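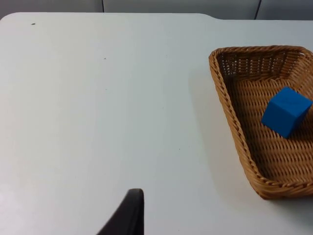 The Kandonard centre opened its workshop to the public on a Friday in November, the second such day it has held since moving to its present building. Visitors came in groups of 30, each group spending 45 minutes on the floor, and by the close of the afternoon the register at the front desk stood at 246 names. Hậu Trịnh, who heads the handling section, received us shortly before the first group was admitted and spoke again at length once the last had left.

The section's work concerns the picking up and setting down of small objects. Mr Trịnh is aware that this may seem a modest field to those outside it. "Visitors arrive expecting something large," he said. "They have seen film of car factories. We take them to a table, a basket and a block, and we ask them to watch for several minutes. Some of them find that difficult at first."

The demonstration prepared for the day was placing a coloured block in a wicker basket and taking it out again. Mr Trịnh explained that the basket had been chosen after a good deal of discussion. Earlier open days had used a plain plastic tray with straight sides, and staff had come to feel that it gave a flattering account of the equipment. A woven basket has a rim of uneven height and a floor that is not flat, and a block set down in it may settle at any angle. "A tray is kind to the robot," he said. "People do not keep their belongings in trays. I wanted them to see the arm deal with something they might have at home."

He was asked whether it had dealt with it well. He replied that the morning groups had seen more failures than he would have wished. On two occasions the arm closed its fingers too early and came up with nothing, and on another it caught the rim and had to be stopped. The settings were adjusted over lunch and the afternoon went more smoothly. He did not regret that the earlier visitors had been present for the difficulties. "I would sooner they saw that than a recording of our best attempt. One gentleman told me it was the first time he had understood why the work takes so long."

Trinh Đinh, who is responsible for the centre's visits programme, joined the conversation at this point. She had divided the floor into three stations, with the handling table as the last, and had asked the staff at each to speak for no more than five minutes before inviting questions. The questions, she said, were better than the talks. Children wished to know whether the robot could feel the block. Adults asked more often what it cost and whose job it would do.

"We agreed beforehand that every member of staff would answer the question about jobs in their own words," Ms Đinh said. "We did not give them a paragraph to learn. I think visitors can tell when they are being read to." Her own answer, when it was put to her, was that the section's partners at Wumen, a packing firm, had taken on one arm for the sorting of returned goods, and that the two people who formerly did the sorting now supervised it and handled the items it could not. She added that she would not claim this would be the case everywhere.

Mr Trịnh turned to the use made of the camera at the wrist of the arm. Its view was shown on a screen beside the table throughout the day, and this proved to be the part of the visit on which people remarked most. From a few feet away the basket is plainly a basket. From the wrist, much of it may lie outside the view, and the arm must decide where to go from what remains. "They look at the screen and they say, but it can hardly see anything," he said. "Then they look at the arm again, and they are more patient with it."

The section has so far gathered 1,000 attempts at the task under ordinary lighting and intends to repeat a share of them in the evening, when the overhead lamps cast stronger shadows. Further work will be carried out with a softer fingertip supplied by Narura, which Mr Trịnh expects to fit early in the new year.

The next open day has yet to be fixed. Ms Đinh would like it to include a session for schools, held in the morning and with smaller groups. Mr Trịnh has asked for a second table.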